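Opinion: Perception software should be required to report that it sees nothing

Lwazi Hlongwane
Steditz Institute, Software and Control Group. Filed under Commentary, November.

The position taken in this essay is a narrow one. Any perception module that feeds a grasp planner should have a defined, tested and logged way of stating that there is no object to grasp. Most modules in use today do not. They return a best guess with a score attached, and the planner is left to decide whether the score means anything.

Our group came to this view through maintenance work. In 2021 the Institute adopted Weldu as its common planning layer, and each laboratory connected its own perception code to it. The interface asked for a pose and a confidence value between zero and one. It did not ask whether a pose existed. Laboratories filled the gap as they saw fit. One returned the last valid pose. Another returned the origin of the camera coordinates, which the planner accepted without complaint. A third raised an exception that was caught two layers up and thrown away.

When we reviewed the logs for the shared pick task this spring, we found 3753 planning requests. Of these, 105 had been issued when the annotators agreed that no graspable object was in view. The planner produced a motion for every one of them. Few led to trouble, chiefly due to force limits in the controller, and it has been argued in our own meetings that this settles the matter. I do not accept the argument. A force limit is the last protection in the chain and should not be doing the daily work of the first.

A second objection deserves a fuller answer. Colleagues at Flendach hold that confidence scores already contain the information, and that a threshold is all one needs. In principle this is correct. In practice a threshold is tuned on scenes that contain objects, because those are the scenes people collect. The score given to a bare surface is then a number the model has never been asked to get right. A scratch, a shadow or a change in paint may be enough to lift it over the line - and the line itself is usually set once, by whoever was at the keyboard, and never looked at again.

The remedy begins with the data. Views with no target should be kept, labeled as such and given their own place in the evaluation report. Our import tool, Rulell, formerly dropped them by default as failed segments. We have reversed that default. Frames of the following kind now enter the test set with the label "no target" and count toward the published result.
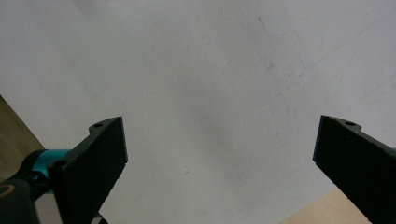
Open fingers against an off-white wall, with nothing between them. Correct output: no grasp proposed.

A wall of this sort is a fair test. Its tone is uneven and it carries a thin dark streak and a small dark mark, any of which a detector may take for an edge. The fingers' own straight sides add strong contrast close to the center of the view. A module that has learned to look for structure between two fingers will find some here if it is pressed to give an answer.

The second part of the remedy is the interface. We propose that the pose field become optional, that an empty reply carry a reason code, and that the planner be barred from substituting an earlier value. The draft lists 8 reason codes, which some reviewers consider too many. I would be content with fewer, provided that "no target" and "sensor fault" remain separate. Joining them would save a line in the header file and cost an operator a good part of an afternoon.

There will be a cost in reported performance. Systems that now look strong on object scenes will look weaker once the empty ones are counted, and groups that publish first will appear to have gone backward. The Institute should state plainly that it will not hold such a drop against its own laboratories, and it should ask its partners to do the same. Comments on the draft interface may be sent to the Software and Control Group until the end of the month.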